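Tuvness hand grippers, two weeks in
Sun 20 May

I've been through a few handheld grippers for recording demos, and the Tuvness pair is the first set I haven't wanted to put down after twenty minutes. I paid 631 for the two (the Skoltov set I looked at first was 1,102, ouch!), and they showed up well packed, with the marker cubes already fitted.

The handles are the best part. My old Lurkik ones had a skinny grip that made my thumb ache, and these just sit in the hand. The jaws are curved with black rubber pads on the inside, and soft stuff like cloth is where I like them most – I can pinch a corner off the floor without chasing it all over the place.

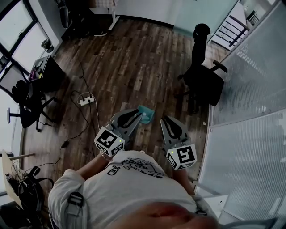
Both grippers in hand, small green lights on the cubes, teal cloth on the floor.

Now the grumbles. The cubes stick out enough that I knock them together whenever I work close in, like folding. Tracking drops for a moment when that happens and I have to redo the take. The manual is thin too, so I ended up emailing support and got a really helpful answer from Imke Schmieder the next morning (thank you, Imke!).

I got 525 clean takes out of them before I had to recalibrate. The Lurkik pair never got close. If you do mostly tabletop stuff, go for it. For tight two-handed work I'd try a friend's pair first. Four stars from me, and I'd happily pay a bit extra for smaller cubes.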